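Coalition Durability in the Virkance Regional Assembly
Term project, Comparative Institutions
2018-07-05

3. Method

Seat counts and vote records were taken from the assembly's printed minutes. A coalition was coded as ended when a partner withdrew in writing or a confidence vote was lost. Caretaker periods were excluded.

4. Results

The assembly formed seven coalitions in the study period. Three ended over the budget, all of them in October. Coalitions that included the Rornia list lasted longer than those without it – the median difference was 20 weeks.

5. Limitations

Minutes from the Nekari district office are missing for five sittings. Abstentions in those sittings were treated as unknown.

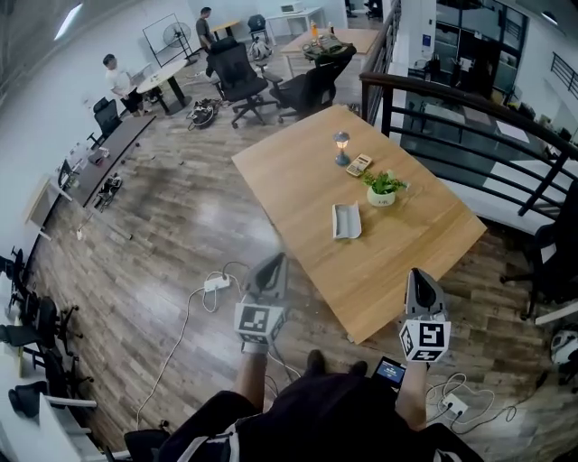

The coding sheet lists each affected sitting by number, and the medians were computed without them.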